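The Town of Vumum

The summer I turned thirty my sister and I built a town with six people in it, and I still think it was the best town in the county!

It had a name before it had anything else. Vumum. She said it into the phone late one night, half asleep, and I wrote it on the back of a gas bill. A town that sounded like something humming inside a wall. The next evening I drove out to Casasley with a trunk full of white board and a bag of blue parts from the Prantl closeout sale, and we pushed her dark table up against the black curtain and got going.

You have to understand that we were serious people with serious jobs. I did the books for a tile showroom. My sister fitted hearing aids. But there was a contest for tabletop plays at the Murkero, the little theater over the old bank, and the first prize was 600 dollars, and we had both wanted to be in a play since we were small enough to fit inside the costume trunk. Neither of us could act. I mean really could not act. So the pieces would have to do it for us.

We laid the board flat with its long side running away from us and called the far end North. The outlines were houses. The rule, which took us one pot of coffee to invent and a whole month to respect, was that everybody in Vumum had exactly one house they fit into and spent most of the play not being in it.

The Mayor was the gear, obviously. Who else could be Mayor? All those teeth, and that post sticking up on top like a hat he refused to take off indoors. The block was the Baker, tall and narrow and easily offended. The round one with the hole through the middle was the Widow, and she was my favorite from the first minute, because whatever you put her on, she looked as if she was listening. Then came the pegs, skinny and upright and always in the way, and the short cylinder, the Stranger, who had come to town on the 2 o'clock bus and wouldn't say why.

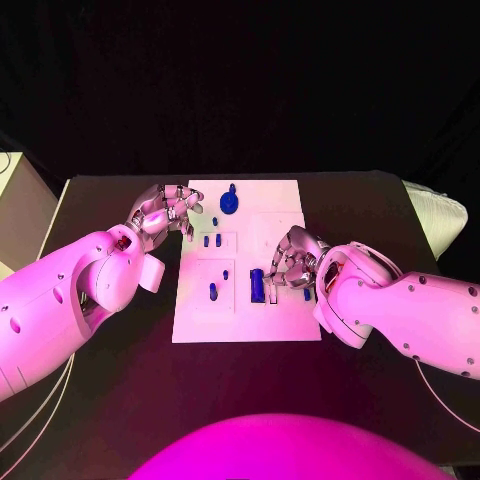

Vumum, with the whole town gone pink.

Act One opened at dawn. The Baker stood up first, because bakers do, and he complained about the flour, and then about the Mayor, and then about the color of the sky. I wrote him eleven complaints and my sister cut nine of them, and then she put four back when she heard me doing his voice in the shower. We argued about everything, and it was wonderful. How fast does a peg walk? Does a gear turn when he's thinking, or only when he's lying? Could a town this small have a scandal?

(It could. It had two by the end of the week.)

The plot was simple enough to tell in a breath. One morning the people of Vumum wake up and find that somebody has switched the houses. The Baker's door is too narrow for the Baker. The Mayor spins around and around on his own front step and can't get in. Everyone blames the Stranger, who is the only one without a house in the first place, and they march him up and down the board asking where he put them. And the Widow, up at the north end, hears the whole thing through the hole in her middle and says nothing until Act Three.

I loved that silence so much. I wanted it to last. My plan was that she would rise up over the town and hang there while the others fought below her, for as long as we dared, and then come down on the last word of the play. I timed it in my kitchen with a saucer. 41 seconds. I called my sister right away, at an hour when decent people are in bed, and told her the Widow was going to fly.
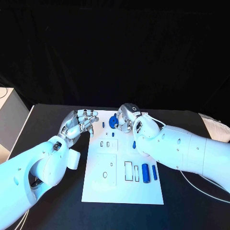 Forty-one seconds is a dog's age, said the voice on the other end, and people will start looking for their coats. Give her ten. And what does she want up there, anyway? You can't just have her float around being mysterious. A person goes up on the roof for a reason. Maybe she wants to see where they took him.

I hung up and lay there furious until I saw that it was the best idea either of us had had all summer, and then I got out of bed and wrote until it was light.

So now she had a reason! She had known the Stranger before. I won't say how, because we never said how, and every audience we ever had decided for itself. But she goes up over the rooftops to look for him, and from up there she sees what none of the others can see from the ground, which is the shape of the whole place. All the houses at once. All those outlines, and every one of them empty, and every one of them exactly right for somebody. The houses never moved. The people of Vumum had gone to bed in a huff after the harvest supper and had gotten up facing the wrong way.

I know how that sounds written down. On the table, it made the back of my neck go cold.

We practiced in Casasley every night after supper. My sister kept a pencil behind her ear and never used it. I ate all her crackers. We learned that the pegs were terrible at crowd scenes, since they'd go over if you breathed on them, and that the falls got bigger laughs than anything I'd written, so we gave up and wrote the falls in. We learned that the Baker was really a romantic. We learned that you can make a person very sad by moving a blue block a quarter of an inch away from another blue piece and then waiting.

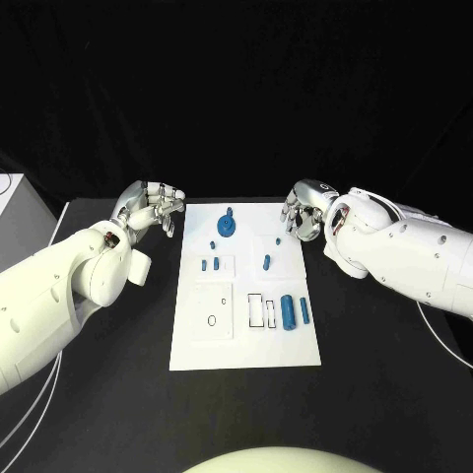

By September the Mayor had a speech. It was supposed to be a small one, four lines to cover a change on the south side of town, but he kept getting grander and I kept letting him. He told the citizens that a house was a privilege. He told them that in his father's day a man fit where he was put. He promised a new street, a bandstand, and a bus that came twice. My sister laughed so hard at the bus that she had to go stand in the yard, and when she came back in she had the ending.

Here it is, as well as I can set it down.

Night in Vumum. They've all found their doors again. The Baker drops into place with a click and you hear him sigh – I did the sigh, and I was extremely good at it. The pegs go home, one and then the next. The Mayor makes a full slow turn on his step in case anyone is watching, and goes in. And the Stranger is left in the middle of the board, leaning a little, the way you lean when you've been standing at a bus stop and the bus hasn't come.

The Widow is home too. She's been home the longest. You figure that's it, you reach for your coat.

Then she comes back out. She goes all the way down the board to where he is, past the bakery, past the Mayor's dark window, and she stops. She doesn't say a word. And he says, "Is there one for me?"

And she says, "Go around to the other side and look at it from there."

That's all. He goes around. There's an outline we'd kept in the open the entire play, right out in plain view, and all night long people had taken it for a well, or a pond, or a mistake. He stands over it. I gave him a good long pause there, longer than ten, and my sister let me have it.
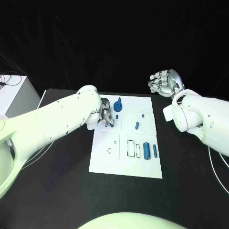 We played the Murkero on the first cold night of November. There were 30 folding chairs and most of them had somebody in them, and a boy in the second row stood up on his to see better and was not told to sit. Our hands shook. One of the pegs fell in the wrong act and got a round of applause. When the Widow went up over the roofs I forgot to count, so I have no idea how long she was up there, and when I asked my sister afterward she had no idea either.

We came in third. Third! There was a ribbon, green, and a coupon for the shoe repair place downstairs. The 600 dollars went to a whaling drama done entirely with spoons, and I have to say the spoons were terrific.

We drove back to Casasley with the town across the back seat and the six citizens buttoned up in my coat pocket, and somewhere past the grain elevator my sister started doing the Mayor. The bus, she said, will now come three times. I did the Baker's answer. She did the pegs, both together, which I'd never heard her do before. We had most of Act Four by the time we got to her driveway, and we sat there with the heater running until we had the rest.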